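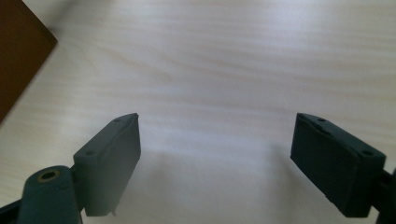
Where Do People Sit? Table Choice in a Small Campus Library

Darcy Simard
Introduction to Research Methods, final report
Instructor: Sylvie Caron
9/21/25

Background

The McKinnon reading room is on the ground floor of the library, past the printers and the display case of old yearbooks. It has long tables, a row of single desks along the windows, and two armchairs that seem to belong permanently to whoever got there first. I have studied in it for most of my college career and have spent a good part of that time walking slowly past other people's tables, pretending to look for a book.

My question was simple. When students come in, what makes them pick one seat over another? I expected the answer to be power outlets. I had a whole introduction written about power outlets, and it was pretty good, and I have had to throw most of it away.

There is plenty of writing on how strangers space themselves out in public places. Most of what I read dealt with trains, waiting rooms and park benches, where people don't stay long. A library seat is a bigger commitment. You may be there until dinner.

Method

I observed the room over 14 sessions, always in the afternoon, from a desk near the door. For each person who came in I marked the seat they took on a floor plan, whether the nearest seats were taken, and whether they moved later on. I did not write down anything that could identify anyone. I also left a one-page survey at the front desk with a box to put it in.

The floor plan took longer than the rest of the setup put together. The one on the library website shows furniture that was apparently replaced before I was born, so I measured the room myself with a borrowed tape. My first version had a table going through a wall. Professor Caron pointed this out kindly.

I should also admit that I took a seat in the room in order to study how people take seats in the room. Sylvie Caron raised this in her comments on my proposal, and I said I would "account for it in the analysis." I have accounted for it by mentioning it now.

Results

The window desks filled first in nearly every session. After that, people went for the ends of the long tables, and the middle seats were taken last, often by somebody who stood holding a backpack for a while and looked let down by the whole arrangement.

Outlets mattered much less than I thought. Students regularly passed an open outlet to get a seat with its back to the wall. Several of them later ran a charger cord across the floor to reach the outlet they had passed up, which I think says something about priorities, though I'm not sure what.

Moving was rare. Once people had unpacked, they stayed, even when a window desk opened up right beside them. The exception was noise. One group project meeting cleared most of a table, and the group didn't seem to notice. They talked about fonts.

The survey answers did not match the observations very well. Asked what they cared about, most people wrote "quiet" or "outlets." Only a few wrote anything about windows or walls. One respondent used the comment space to complain at length about the vending machine. I agree with every word but couldn't find a category for it.

Discussion

My best guess is that people choose a seat by how exposed they feel in it, then explain the choice afterward with something more practical. An outlet sounds like a reason. "I don't like having people behind me" sounds like a confession. I can't prove this from a floor plan, and a proper study would need interviews soon after people sat down, which would also annoy them and possibly change where they sat the next day.

There are other limits. I only watched in the afternoon, so the morning crowd may be completely different (calmer, I imagine, and better rested). The room was also colder on the door side, and I didn't record the temperature until it was too late to do so evenly. Regular visitors were counted again each time they came, since I wasn't recording identities - so one very loyal window person could be pulling up the numbers.

If I did this again, I would begin in January, when the new term's schedules haven't settled and people are still trying seats out. I would also sit somewhere else.

Acknowledgments

Thanks to the front desk staff for guarding the survey box, and to Professor Caron for the loan of the tape measure, which I still have and will return.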